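Manodora Hand-Held Grippers: Care and Setup FAQ

How often should the jaws be checked?
Jaws should be checked every 100 grasps and before any work with cloth. Garments should be gripped by a bunched fold — a single layer may slip. 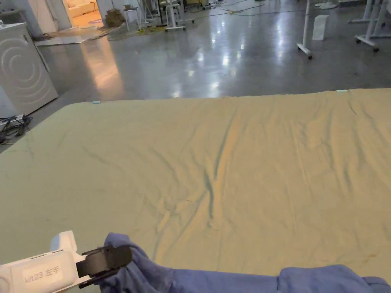
Units are issued as a pair and should be returned as a pair. Please quote the kit number when contacting the Trostden service desk.

What should I inspect on the fingers?
Check the screws and pivot joints on both sides. The tips should close evenly. If they do not, stop work and request form 544.

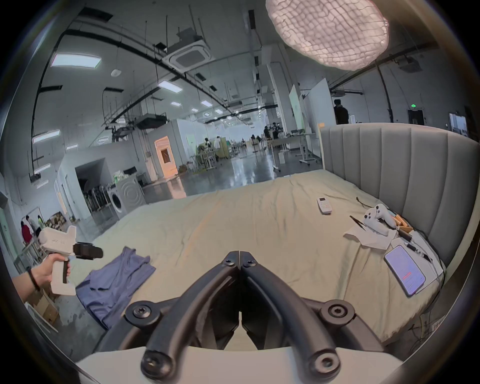
Fingers and pivot joints, with a second gripper in use at left.

May I replace a finger myself?
No. Repairs are carried out at Jelberg and take up to 12 working days.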